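Moving the old machine to Debian, part two

In the last post I promised to write how the installation ended, and several of you have asked in the meantime, so I continue from where I stopped. The computer is the same one: a second-hand desktop with 12 gigabytes of memory, a small solid state disk for the system and an old, slow hard disk for the files. My plan was to finish it in one evening. It took me most of November.

The installer itself gave me no trouble. I chose the language, the keyboard and the partitions by hand, because I wanted the home directory on the slow disk and everything else on the fast one. It copied the packages, asked me for a password, and restarted. Then I had a black display with a small white line blinking in the corner, and this line was my companion for three evenings.
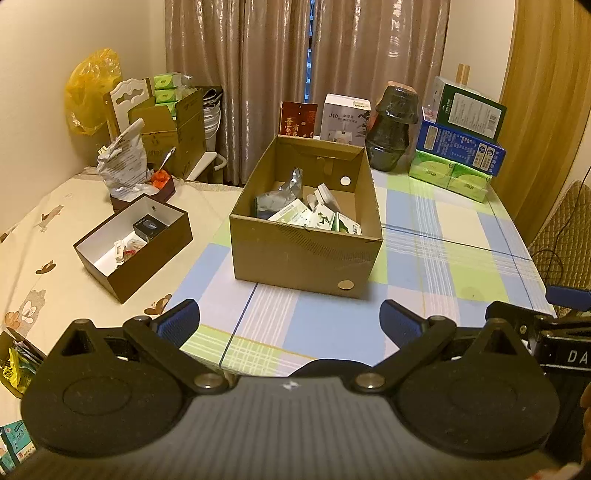

Cirnbridge Home Computing Club – members' blogs

I should say first what I did wrong, so that you can skip it. I thought the graphics card was the guilty one. I had read many forum threads where a black display after the installation was the fault of the driver, and I believed it was my case too. So I started the machine in recovery mode, removed the driver, installed it again in an older version, and then in a newer one. I edited the boot options with "nomodeset" and without it. Every time I got the same blinking line. I wrote all these attempts in a notebook, and when I read the notebook now I see that I tried the same thing twice with different handwriting.

Trinidad Urquijo wrote to me after my first post and asked a very simple question: does the machine answer on the network? I had not thought of it. I went to my laptop, typed the ssh command, and the old computer answered at once. It had been awake the whole time. It had started completely, or almost completely, and only the display was dark.

From there it was easier, because I could read the logs in comfort and copy them to a file. The journal of the last start had more than 3000 lines and I read far too many of them. If you are in the same situation, please use this before anything else:

journalctl -b -p err

It shows only the errors from the current start, and in my case there were 2 of them. The first was a complaint about Bluetooth, which I do not use. The second said that the display manager could not write in the home directory of my user.

So the problem was in permissions. I had restored my old files from the backup before the first login, as root, and all of them now belonged to root. The login window tried to open my session, the session could not write its small files, and it fell back to nothing. Only, I had also switched on automatic login in the installation notes I was following, so I never saw the login window at all, and this is why it looked to me like a broken driver.

The repair was one line:

chown -R eusebio:eusebio /home/eusebio

Please look two times at the path before you press Enter on such a command. The letter R means that it goes down into every directory below, and it does not ask. I also checked the number of my user with the command "id", and it was 1000 as on the old system, so the files on the backup disk were already correct and I could leave them alone.

After this I restarted and had a desktop. I was very happy, and I went to bed without testing the sound, which was a pity, because the sound did not work either. 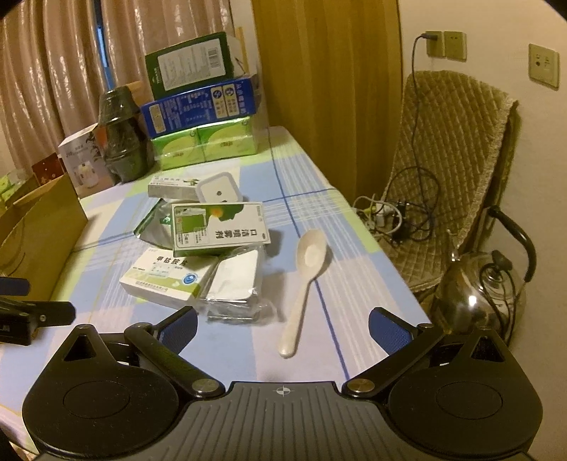

The sound was a smaller story. The system had chosen the monitor as the output, through the HDMI cable, and my monitor has no speakers. In the settings I could choose the other output, the green socket at the back, and I had music. But after every restart it went back to the monitor. I looked for a configuration file for a long time. In the end I opened pavucontrol, went to the last tab, the one with the hardware profiles, and set the HDMI device to "Off". Since then it stays where I put it. Perhaps there is a more elegant way and I will be glad to hear it.

Next was the printer. I expected the worst and I had prepared an afternoon for it. I connected the cable, and the printer was already in the list. I printed a test page and then another one, because I did not trust the first.

The slow hard disk is the thing I am still not satisfied with. It makes the desktop wait when I open a program for the first time, since the browser keeps its profile in the home directory and the home directory is on this disk. Agnese Lill suggested to move only the hidden directories, .cache and .config, to the fast disk and to leave a symbolic link in their place. I did it with .cache and the browser now opens much faster than before. With .config I am still hesitating. If I make an error there, I lose the settings of every program, and I would like to have a second backup before I touch it.

About the backup: I use rsync to an external disk, with a small script which I wrote years ago and do not completely understand any more. It has an option --delete in it. When I restored the files I had to turn the source and the destination around, and with --delete this is a dangerous moment, since a wrong order would empty the good copy. I used --dry-run first and read the list. I recommend this to everybody, also to those who are sure.

Some of you asked why I did not choose a distribution which does more things by itself. I have nothing against them, and Isabelle Pelletier has been using one for a long time without any of my adventures. I wanted a system that changes slowly, for a computer which only has to write letters, keep photographs and play radio. Once it is set up I do not intend to touch it for a long while.

Still open on my list: the scanner, the .config directory, and the fan, which becomes loud for a minute after the start and then calms down. I suspect dust. I will open the case when I have bought a new brush, and I will write here what I found inside.

Eusebio Figueroa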